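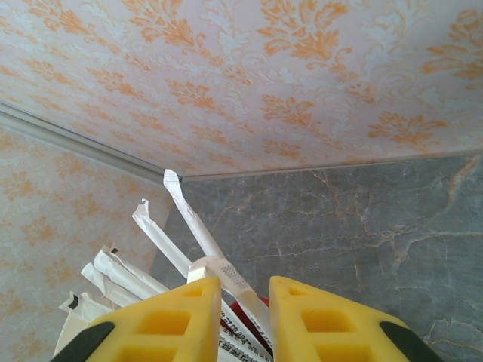
*Wrist camera, collection station 2. Photo: I. Kohlhase*

2020-10-05, Plarkamham, bench log (IK)

Straw bundle task, first full block on the Zenia arm. Wrapped paper straws, banded, start pose in the corner by the marble-look panel. Operator closes on the bundle, lifts clear, moves to the drop tray, releases, retracts. Gunther Böttcher on the leader arm, me on resets and labels.

Target for the block was 200 demonstrations. Running total for the Urnus set before the block: 1,913, all object classes.

**Setup**

- Wrist camera only. Overhead stream left off, still dropping packets when both run.
- Exposure locked. Auto exposure shifts whenever the pink wallpaper takes up most of the view, and the straws go flat white.
- Yellow fingers with the black rubber tips. Same pair as the cup task, not swapped.
- Gripper force limit at 10 on the controller scale. Units still undocumented, ask Ackermann.

**Notes during collection**

Corner start is harder than the open table start. The tallest straw leans up to where the trim and the panel meet, and the others fan off to the left. If the approach comes in too far right, the straws outside the left finger get pushed toward the wall before the fingers close. Gunther now aims for the dotted paper band and keeps it centered between the pads until contact. Retries dropped once he did this. I have put it in the operator sheet.

White wrappers next to each other are a problem for the auto-segmenter. It merges the fanned ones into one blob and sometimes takes in the pale edge under the lowest straw. Hand masks for this start pose until the model is retrained. The tall straw against the panel segments fine, even with the veins behind it.

Torn wrapper ends: leave as they are. I don't want every bundle in the set to look new. Replace the bundle only if the band slips.

Contact frame is hard to label from the wrist view alone. The pads hide the band during the last part of the close. Using gripper current instead, first sample over threshold, then checking it against video. Lag between the two streams is constant within an episode but changes after a restart. Log the offset each time the recorder is restarted.

**Labels**

Keep `failed_grasp` and `partial_grasp` separate. Partial means at least one straw left in the corner after lift. Gunther had been putting both under failed. Old episodes need a second pass, starting from index 940, where the label scheme changed.

**Open**

- Left-wall start pose, same bundle. Not begun.
- Check whether the wallpaper pattern leaks into the policy. Train one run with the background masked and compare.
- Ackermann: force units, spare rubber tips.
- Urnus freeze is in December. Corner poses have to be in before then, masks included.
- Recorder writes the wrong task name after a crash. Rename by hand for now, GB has the script half done.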